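Boards > City Nights > Spoken Word and Open Mic > Venues and Hosts

Print this thread | E-mail this thread
14 replies | 3 shares

Who takes over the open mic at the Jomeck? 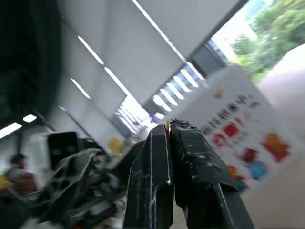

kacper_p wrote:
The Jomeck open mic needs a new host from August. Miroslava Zakharchenko is stepping down after 20 years and the bar wants a name soon. I have been on the sign-up sheet there most months and I'd like the regulars to have a say before the owner picks someone. My own vote is for Rasa Koppel. She has filled in 3 times and kept the night moving. She also looks after the gear, and that counts for something in a room where everything black has ended up like the two fingers on that gripper, covered in little white scuffs and specks. The mic stand and both speaker boxes need somebody who will keep them going another year.

sunee_s wrote:
I like Rasa but she cuts people off. My cousin got the light at four minutes in the middle of a poem and never came back. Miroslava would let you finish and then tease you about it.

kacper_p wrote:
Four minutes is the limit. It's on the sheet.

sunee_s wrote:
It was on the sheet under Miroslava too. She knew when to ignore it.

backrow_bill wrote:
She ignored it every time, and the last reader went on at quarter to one with the bar staff stacking chairs. I'm for the light.

chunyin_k wrote:
Chun-yin Kuo here, I ran the slam at the Bilotard until it closed. Whoever gets this should ask the bar about money first. We got $600 a season and that had to cover features, flyers and the prize. Miroslava paid some features out of her own pocket and I don't think the next person should have to.

Also, does it have to be one host? We had two at the Bilotard, one on stage and one at the door with the list. It saved a lot of arguments.

backrow_bill wrote:
Two hosts means two people doing bits between readers. No thanks.

chunyin_k wrote:
The one at the door doesn't talk.

sunee_s wrote:
I could live with Rasa on the door and somebody looser on stage. What about the guy who does the Sundard night?

kacper_p wrote:
He only books his friends – I've signed up there and been bumped twice. At the Jomeck the list is the list.

rasa_k wrote:
I'd rather hear this here than at the bar, so thanks, I guess. Sunee, I remember your cousin's poem and I'm sorry about the light. I was watching the clock and I could have given it another minute. I would do the stage or the door. I won't do it for nothing, and I won't do the karaoke after.

sunee_s wrote:
Fair enough. I'll tell him you said so.

backrow_bill wrote:
There's karaoke after?

kacper_p wrote:
The owner wants to try it. I'm meeting her before the next one and I'll bring up the two-host idea and the features money. If anyone else wants to be considered, post here or put a note in the sign-up box.

chunyin_k wrote:
Ask who owns the speakers while you're there. Ours went with the building.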